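4.2 Posting rhythm and the low-mood entry

Entries in the corpus were coded in two passes. In the first, each entry was assigned a main purpose (report, complaint, link, request, announcement or mood). In the second, entries coded as mood were read again and marked for whether the writer named a cause. The coding was done by Temitope Balogun and Aminu Omoregie working apart, and differences were settled by Detlef Rieger, who had not seen the first codes. The final corpus holds 429 entries from 15 personal weblogs, all kept by writers who gave Dudport or Clorkeck as their home town in the sidebar.

Mood entries are short. Most consist of a single paragraph and carry no link, and the title is often a single word or is missing altogether. They tend to follow a gap in posting, and the first sentence commonly refers to that gap. Where a cause is named it is usually work, weather or a cold. Where no cause is named, the entry is more likely to end with a request to the reader, such as a plea for song suggestions or for someone to come round with soup.
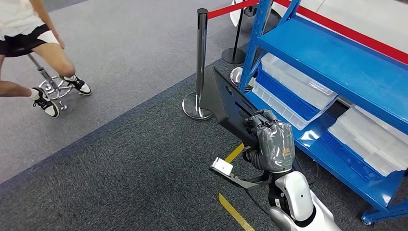

Figure 1. Seated person in trainers, one foot on the footring of a stool.

The time stamp is a weak guide to when an entry was written. Six of the weblogs show stamps that fall on the same minute for several entries in a row, which points to drafts released in a batch. We therefore used the order of entries and left the clock time out of the main analysis. One exception is the weblog we call Dalen, whose writer states the hour in the body of the text ("ten to four and still no lunch"). In that case the stated hour and the stamp agree closely enough for both to be kept.

Comments were counted separately. A mood entry with no named cause draws fewer comments than a report or a complaint, but those it draws come sooner and are more often from other writers in the corpus. This fits the account given by Nwosu and Bashir in their earlier study of sidebar links, where a small ring of mutual readers supplied nearly all the visible response. It also means that a comment count of zero cannot be read as a lack of readers – several writers mention replies received by post or in person.
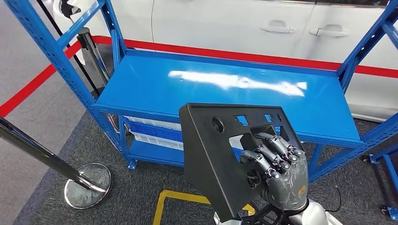 Everyday Writing Group, Department of Language and Media

4.3 Political asides

A second pattern concerns entries that turn to public affairs without notice. These were at first coded as mixed and set aside. On the second reading it became clear that they follow a regular form: a one-line statement of news, a judgement, and then a return to private matters in the same paragraph. The news is rarely explained. Readers are assumed to have seen it already, and the name of a councillor or minister appears without office or party.

The return to private matters is marked by few devices. Writers use "anyway", a line break, or a row of full stops. In three weblogs the return is missing and the entry ends on the judgement; all three were later closed or moved to another host, though the number is too small to support any claim. Asides of this kind cluster in March, when the bypass at Zollby was before the council and several writers posted on it within hours of one another.

Length does not separate political asides from mood entries, and neither does the number of links. The clearest difference lies in the verbs. Mood entries favour "feel", "want" and "need", while the asides favour "looks like", "seems" and "will". Balogun's codes and Omoregie's codes parted most often on entries in which both sets of verbs were present, and Rieger placed nearly all of these with the asides. 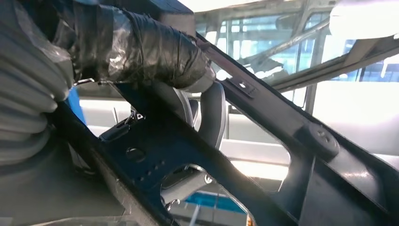
Figure 3. Taped gripper with its tip against a dark plastic trim panel.

We did not contact the writers, and quotations have been altered slightly so that they cannot be found by search. Deleted entries are not represented. Two writers are known to have pruned their archives before collection began, and their share of mood entries is the lowest in the corpus. Whether pruning removed such entries, or whether these writers posted few of them in the first place, cannot be settled from the pages as they stand. The same limit applies to the comments, which on the older templates vanish together with the entry they belong to.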